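# Stutidetti Is Moving Across the Street, and It's Taking the Flash Wall With It

*Jun 29, 2026*

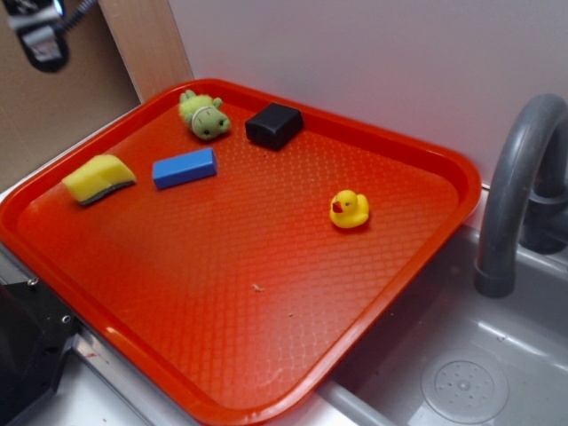 I've been walking past Stutidetti for years on my way to get coffee, and until this month I'd been inside maybe three times, always to keep a friend company. So I was a little surprised at how much I cared when the sign went up in the window saying the tattoo shop is moving. It's only going across Marchetti Street (you could throw a shoe from one door to the other), but the old place has been there for 13 years and I guess I'd filed it under things that stay put. I went in to ask about it and ended up staying most of the afternoon, flipping through binders of small designs, the sort people pick when they want something simple and a bit silly. One page was all animals, and I could've sworn one of them was the little green plush toy on the red-orange tray up top, on its back or its side with two stubby limbs in the air. If I ever get a tattoo, and I'm not saying I will, it's going to be something like that.

So here's the news part. The new shop is in the old Pleltia building, which most of you will remember as the shoe repair place with the great big front windows. Stutidetti signed the lease this spring and has been fixing it up in the evenings, after the regular appointments are done. The space is 1,716 square feet, and if you've ever tried to squeeze past the front desk in the current shop while somebody was getting an ankle done, you know what a difference that'll make!

The plan is to open in November. The old shop stays open until then with its normal hours, so if you've got a half-finished sleeve, relax. There will be a gap of 2 days when both places are closed and everything gets carried over. Anyone with an appointment during those days will get a call to reschedule, and the owner told me those folks go to the top of the list for the first week in the new room.

The part I was most curious about was the wall. If you've never been inside, the whole left side of the shop is covered in flash, the ready-made designs painted on paper that you can point to and say "that one, please." Every artist who has worked there has added some, including people who only came through for a guest week. It goes right up to the ceiling, and the really high ones you need a step stool to see properly. There are 819 sheets up there. I know that because they've all been taken down once already, for a trial run, and every one got a number in pencil on the back so it can go up again in the same order.

I asked whether it wouldn't be easier to just start fresh, and I got a look. Fair enough. The sheets have been up so long that customers give directions by them - the moth is over by the swallows, the swallows are under the ship. One of the artists told me people bring their grown kids in to show them which one Mom or Dad picked. A few have asked to buy their sheet and been told no, very nicely.

The new wall is longer but not as tall, so the shape of the thing is going to change even if the order doesn't. The top four rows will wrap around the corner toward the back room. I'm told there was a long argument over this, and that it got settled over dumplings.

What else is different? There's going to be a private room with a door, which the current shop has never had. Right now if you want some privacy you get a folding screen, and the screen has a wobble. The private room is meant for bigger pieces and for cover-up work over scars, and you can ask for it when you book, with no extra charge. The front door of the new place is level with the sidewalk too, so no more of those two awkward steps. And the restroom is wide enough for a wheelchair, which the old one sure wasn't.

The apprentice program is growing a little as well. The shop has always had one apprentice at a time, and once the move is done it'll take on a second. I asked what they look for, and the answer was mostly drawing. Bring a sketchbook, a real one with the bad pages left in, and be ready to spend a good long stretch cleaning, setting up stations and watching before you touch a machine. Applications open after the new shop does, so please don't drop off your sketchbook now, while everything's in boxes. (They've already got one sitting behind the counter with no name in it. It has a lot of horses. If it's yours, go get it.)

Prices are staying where they are through the end of the year. The shop minimum might go up after that, though I couldn't get a number out of anyone and I did try. Walk-ins will still be taken in the afternoons, first come, first served, and the new place will have an actual bench to wait on, so you won't have to lean on the radiator.

Not everything about this is cheerful. Drero, the record store next door to the old shop, shares a back hallway with it, and the two have been propping the door open for each other for ages. I stopped in there on my way out and the mood was a bit glum. A lot of people get a tattoo and then go look at records with plastic wrap on their arm, or they kill time in the bins while a friend is in the chair. Nobody at the store knows who's coming in next door, and the landlord hasn't said. I'm hoping for something with foot traffic. The street could use a bakery, if anyone's taking requests.

For now the two shops are cooking up a shared goodbye evening for the last week in the old space. There'll be music from Drero with the hallway door open, plus a page of small designs that'll only be done that night. The page isn't drawn yet. I put in a word for the animals and was told it'd be considered.

If you have old photos of the flash wall, the shop would love to borrow them, especially anything from its first couple of years, when there was still bare plaster showing. Drop prints at the front desk with your name on the back and they'll be scanned and returned. And if you want to see the wall in its original spot, it's up through the last day before the move. Ask for the step stool. They keep it behind the coat rack.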